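Rental kitchens have become a settled part of the housing market in Lutbridge, where a growing share of tenants now sign leases for furnished units. The kitchen is usually the room that decides the matter. A tenant who expects to stay for one year has little reason to buy a full set of household goods, and a landlord who supplies them can reduce the time a unit stands vacant.

The Rizvi Housing Office manages 740 furnished units in the city. In June, it completed a review of the items it provides in each kitchen. The review found that large appliances were seldom the cause of complaints. Most requests concerned small goods: can openers, cutting boards, dish racks and eating utensils.

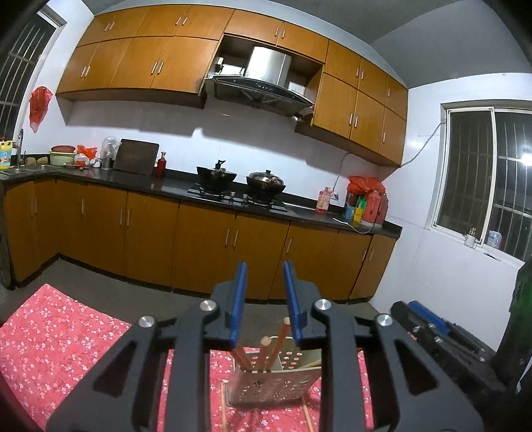 ## A Shorter List

The former inventory, drawn up by the supply firm Maler, ran to 45 items per kitchen. It included a fondue set and two sizes of gravy boat. The revised inventory has 25 items and costs less to replace between tenancies. Items removed from the list remain available on request from the storage building on Asis Street, where they may be borrowed for up to one month.

Savings from the change have been placed in a repair fund. The office expects the fund to cover worn countertops and faulty range hoods, which were previously charged to the general budget. 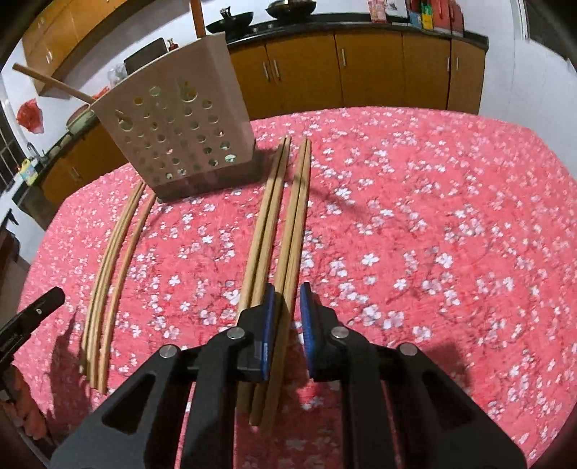
Furnishing standards must also reflect the way tenants eat. The earlier inventory assumed that every household would use knives, forks and spoons alone, and utensils of any other kind were left to the tenant. Under the new standard, wooden chopsticks such as the two pairs on this floral tablecloth may be chosen in place of part of the flatware allowance. The choice is made on the same form used to select bedding, and it may be changed once during the lease.

## Costs and Deposits

Each furnished lease carries a deposit of $1000. Deductions for missing kitchen goods were a frequent source of disputes under the former list, partly because tenants were asked to account for items they had never used. The office now applies a single replacement schedule, which is attached to the lease and posted in the lobby of each building. Ordinary wear is not charged. Tenants who bring their own cookware may have the supplied set removed at no cost, provided the request is made within two weeks of moving in.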